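Stirnby Community Kitchen and Play Library to open second sorting room at Trovport

September 2023
By Jeptoo Mfaume, Communications Office

TROVPORT – The Stirnby Community Kitchen and Play Library has confirmed that its second sorting room will open to member households this spring, extending a lending service that has operated from the Hosell Street hall for the past seven years.

The new room, at the rear of the Magesa Building, will receive, check and shelve returned household items. These include mixing and serving bowls, clear food containers, picnic ware, balls and other small play equipment borrowed by families, childcare centres and sporting clubs throughout the district.

The library's catalogue currently lists 235 lending sets. Each set is catalogued by colour as well as by number, a practice adopted in July following requests from members who found the printed labels difficult to read once they had been through the dishwasher.

"Members told us they look for the blue bowl or the green bowl. They do not look for a code," said Jeptoo Mfaume, Communications Officer. "We have organised the new catalogue on that basis, and the labels remain for staff use."

Under the revised procedure, returns are placed in open grey metal bins before being sorted. Kitchen items and play items may share a bin at this stage, and a single bin may hold a yellow-green bowl, a blue bowl, a salmon-pink ball and a clear container. Items are separated by type, inspected for cracks and chips, and sent to the wash bench or the play shelves.

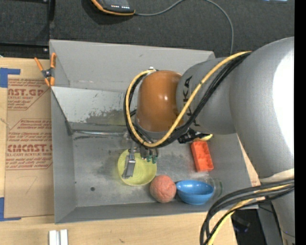 Returning items to the Magesa Building

Members are asked to observe the following when returning items:

- Empty and rinse all bowls and containers at home.
- Return lids with the container they belong to.
- Deflate beach balls and inflatable toys. Foam and rubber balls may be returned as they are.
- Place glass items on the counter – glass is not accepted in the bins.
- Report any damage to the desk. No fee applies to the first 2 breakages in a membership year.

Households may borrow up to 3 sets at a time. Childcare centres and clubs with larger requirements should apply in writing to the Stirnby office.

The Hosell Street hall will continue to lend and receive items during its usual hours. Sets borrowed from one location may be returned to the other.

Media enquiries: Communications Office, Stirnby Community Kitchen and Play Library, Hosell Street, Trovport.

Related items
Winter soup program: final servings
Changes to membership renewal
Donating toys and kitchenware: what we can accept

Comments

Bev T.
Will the new place have parking? Hosell Street is hopeless on market mornings.

kiln_and_co
Glad about the colours. I returned the wrong green bowl twice last year and Mum still has one of yours, sorry. Will drop it in.

Marcus
Is the big salad set still available for Christmas bookings or has that been retired?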